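Re-zeroing the gripper, again

I'm back at the bench in Nustport with a cup of tea and a hex key, sorting out the arm.

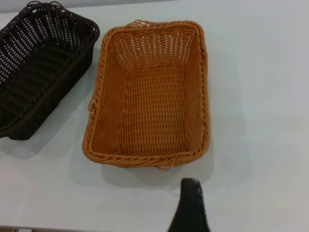
Wrist cam view, two baskets out on the white table.

So, the Clilimitz gripper. It had done 3,511 cycles by the end of April and I'd started hearing a little click on every close, which drove me mad (I work two metres away from it!). Loose finger screw, of course. I nipped it up, put a dab of threadlocker on and re-zeroed the jaw, and now it closes at 59 in Louro where it used to close at 67. That meant redoing every saved grasp, all 30 of them. There went my arvo.

I do the handle grasps first, as they're the fussiest. Those little woven loops don't forgive a finger that's a couple of millimetres out, and the dark basket is harder on my eyes than the tan one. I wipe the fingertips with a damp cloth before each run too.

New offsets are up on Gitden if you've got the same gripper. Next job is the wrist cable, which is rubbing on the elbow again.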